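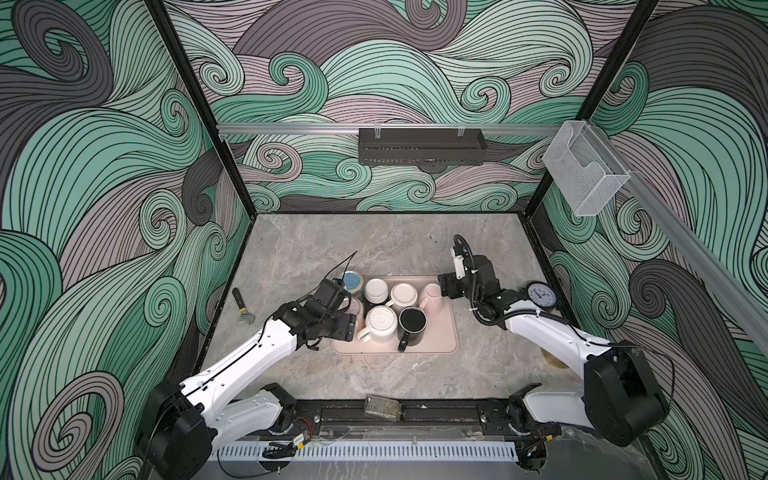

4.2 What ends up on the tray

I went into this part of the study thinking about cupboards. Most of what has been written on mugs at home is about where they're stored, and I had a whole set of questions ready about hooks and shelves. Then Ewurabena Akolgo, who did the first round of visits in Drultthorpe with me, pointed out that we kept writing the word "tray" in our notes, and she was right — it was all over them!

So we went back and asked the 54 households about trays instead. In 30 of them, mugs spent more of the day on a tray than in any cupboard. People talked about it very fondly (one woman called hers "the waiting room"), and hardly any of them owned a matching set. Figure 3 shows the sort of mixture I mean, with a black mug, a white ribbed one, a cream one and a pale pink cup all sharing a pink tray, seven mugs and cups altogether, in more or less two rows.

The rows matter, I think. When I asked people how they arranged their mugs, nearly all said they didn't. But give someone a tray with straight sides and the mugs line up along it, and the front row tends to be the one in use. Lawal Ogunleye found much the same in his workplace kitchens in April, though his trays were bigger and the mugs far grubbier.

Handles were harder to make sense of. I'd expected them all to point one way, towards whoever does the pouring, and in the diaries (229 entries, a few of them barely readable) they mostly don't. The black mug in Figure 3 has its handle to the front, which is how my own family would leave it, so I've tried not to read too much into that.

Figure 3. Mugs and cups on a pink tray, with other small things on the table nearby, among them a round clock and an adjustable wrench.

The wrench brings me to the other thing trays do, and that's gather clutter around them. I take this up in 4.3.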